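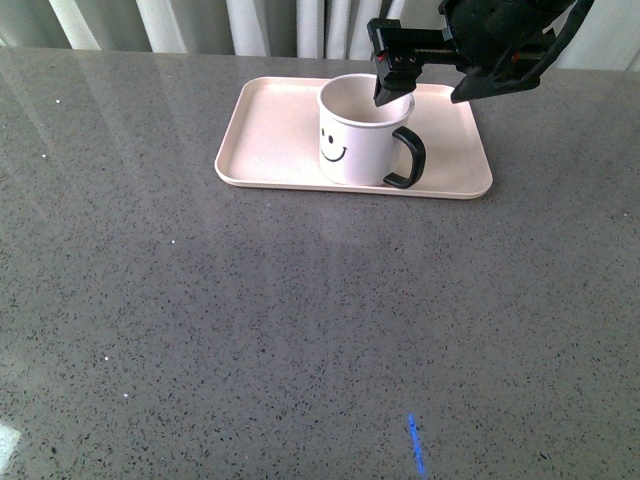 Thirteen issues of build-up and still no proper look at the ship, Ye-ji Yang wrote under the announcement, adding that she would believe in the final book when it was in her hands.

It is hard to blame her. Privau said on 8 August 2020 that its long-stalled space comic Huanca will come back in February for three closing issues, after which the story of the lost survey crew will be, in the publisher's words, "fully and finally told". Readers have been given that sort of promise before. The last return was announced with a poster and a countdown clock, and the clock reached zero without a comic at the end of it.

The new run is written by Man-sik Won and drawn by Hyun-seo Seol, the same pair behind the first thirteen issues. That much is good news. Seol's artwork was always the best reason to buy Huanca, especially the long silent chapter on the ice moon, and there had been talk of handing the pages to somebody cheaper.

What the announcement leaves out is more interesting. There is no page count and no price, and the single panel released so far looks very much like one from issue nine with the colours changed. Asked whether it was new work, Privau said it was "representative of the finished style". Make of that what you will.

Then there is the plot. By the end of issue thirteen, Captain Seda had been split into two people by the gate, the crew of the Kokura were asleep in orbit, and somebody had been sending messages from the year 1392. Won now has three issues to sort all of it out. He told subscribers in a newsletter that the ending "has been known since the first page", a claim that sits oddly with the business of the ship's doctor, killed off in issue four and walking about in issue seven with no word of explanation. 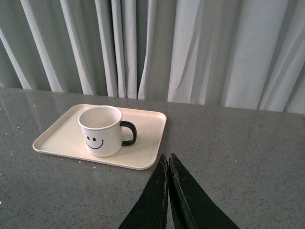
Smiley mug on a tray.

A collected edition is also planned, limited to 2000 copies and put together by Peter Tichý, with sketches and an early version of the opening chapter. Orders open before the first new issue comes out, so keen buyers will be paying for a complete story that isn't complete yet. Privau says money will be returned if the books are not printed. It did not say how long people might have to wait before it decided that they weren't going to be.

Some are happier than others. Dong-geon Shin, writing on the comic's message board, called it the best news in years and said he would be reading the whole lot again from the start – doctor and all. Others in the same thread wanted to know why the spin-off about the gate builders, trailed on the back cover of issue eleven, had not been mentioned. Privau said it had nothing to add on other titles.

The first of the new issues is listed as "Huanca 14" with no subtitle and a plain black cover. Shops have been told that the cover will change.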